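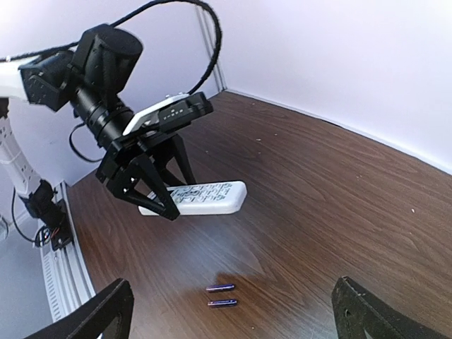 克隆赛德(Clonside),四月

等了好久的一本书总算出来了!Herneck出版社这个月把哈米西·奥德拉(Hamisi Odera)的《一欧姆有多长》摆上了书架,讲的是十九世纪后半叶电阻标准是怎么定下来的。我昨天傍晚去听了新书分享会,回来路上一直在想那些线圈,干脆趁还记得清楚写几句。

先说书。物理学史的书我读过不少,大多盯着几个大名字转,这本的主角却是一群磨铜线、绕线圈、守着恒温水槽熬夜的人。当年铺海底电缆,各家工程师手里的“一个单位电阻”各不相同,这边测出来的数拿到那边就对不上,生意上扯皮,学术上也扯皮。奥德拉花了很大篇幅讲这些扯皮,合同、退货、来回寄送的标准线圈,写得比小说还热闹(我在电车上看得坐过了站)。

材料主要来自巴尔滕特(Baltent)档案馆的一批仪器商往来信件,一共2,220封,以前没有系统整理过。奥德拉说他头一回进库房的时候,只打算查其中一家作坊的订单,结果一待就是8年。信里什么都有:催款的、抱怨虫胶涨价的、问线圈寄到时外面那层丝是不是磨破了的,还有一封整整三页都在骂邮局。他把这些信跟实验记录对着读,能看出某个测量值为什么忽然变了,有时候只是作坊换了一批合金丝而已。
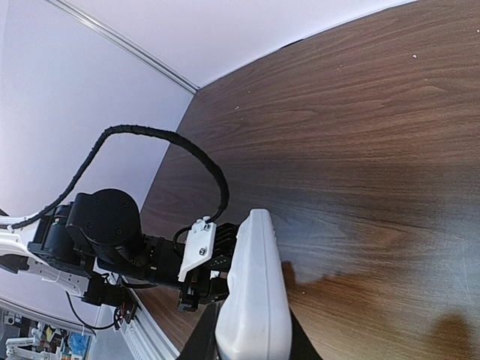
书里我最喜欢的是第四章,专讲读数。那时候常用镜式检流计,小镜子把一束光打到刻度尺上,人坐在旁边看光点停在哪儿,停得稳不稳,全靠眼睛。奥德拉翻出好几本学徒的练习簿,里面满是涂改,同一个晚上两个人读同一把尺,数字能差出一截。我以前不大理解,光点就在那儿,怎么会读不准呢?看看上面这张深棕色的木桌面就有点明白了,中间的木纹还一道一道很清楚,越往右下角反光越厉害,颜色发灰发白,纹路就淡下去了。当年的刻度尺要是碰上这种反光,再加上半夜犯困,读成什么样都不奇怪。书里说,后来有的实验室规定必须拉上窗帘,还要由另一个人背对着记录,免得读数的人心里先有了答案。

分享会的主持人是恩乔罗格·基奥科(Njoroge Kioko),他自己做热学史,所以提问提得挺狠。他问奥德拉:把功劳分给这么多工匠,理论那一头会不会讲得太薄了?奥德拉想了一会儿,承认关于绝对单位制的那一章是全书最难写的,改了好几稿,有一稿整个扔掉了。他的意思是,公式和线圈本来就放在同一间屋子里,写公式的人每天要问绕线的人今天水温多少,历史学家后来才把这两拨人分到不同的书里去。我觉得这个回答不错,不过基奥科看上去没有完全被说服,两个人又就量纲的问题来回了好几轮,后排有人开始偷偷看表。

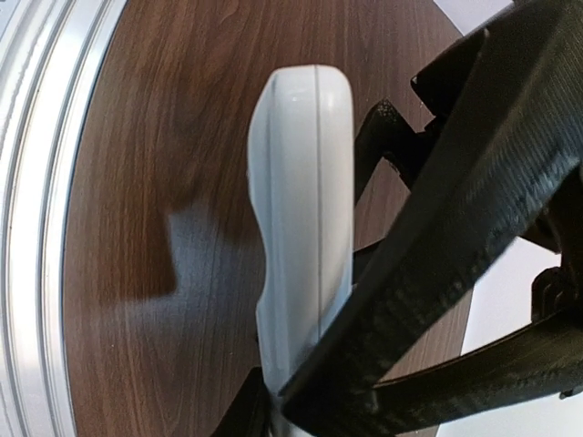 木纹桌面,左侧为带棱纹的银白色弧边。

说说我不太满意的地方吧。插图印得偏暗,几幅线圈剖面图要凑到灯下才看得清。索引也有点省,我想找“锰铜”那一条,翻了半天,原来归在“合金”下面。还有就是译名,同一位仪器商在第二章和第六章写法不一样,希望重印的时候能改过来。注释倒是非常扎实,放在每章后面,档案编号都写全了,想顺着去查原信的人会很省事。

书的首印只有300册,Herneck的编辑说先看看反响。我有点替他们着急,昨天现场带来的那一箱,签售还没结束就见底了,我前面那位一个人抱走好几本,说是要送给教研室的同事。没买到的朋友可以在柜台登记,到货了会打电话。
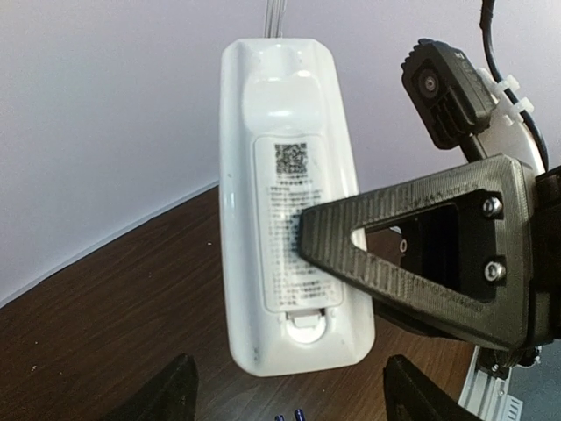
另外还有个消息,是散场以后才听说的:那批信件的扫描工作也在往前推,由瓦尼亚马(Wanyama)基金资助,目前已经有1,704封可以在档案馆的阅览室里调看图像,剩下的主要是纸张太脆或者墨水洇得厉害的,得先修复。什么时候能放到网上,馆方没给准话。奥德拉自己倒是很盼着放出来,他说书里有几处日期是推断的,信封丢了,只能按内容排,要是有人能找到证据说他排错了,他很乐意在下一版里认错。

顺便提一句,他下一个题目已经定了,写温度计,准确地说是写水银温度计的玻璃泡为什么会随着年头慢慢收缩,以及这件事给早期的精密测量惹了多少麻烦。听上去又是一个要在库房里泡很多年的题目!基奥科当场表示愿意把自己攒的校准记录借给他,条件是下次分享会还让他来提问。

克隆赛德的下一场在同一个地方,晚上七点开始,讲早期天文台的计时电路,还是免费入场,门口领号。我打算早点去占个前排的位子,昨天坐得太靠后,投影上的信件一个字也没看清。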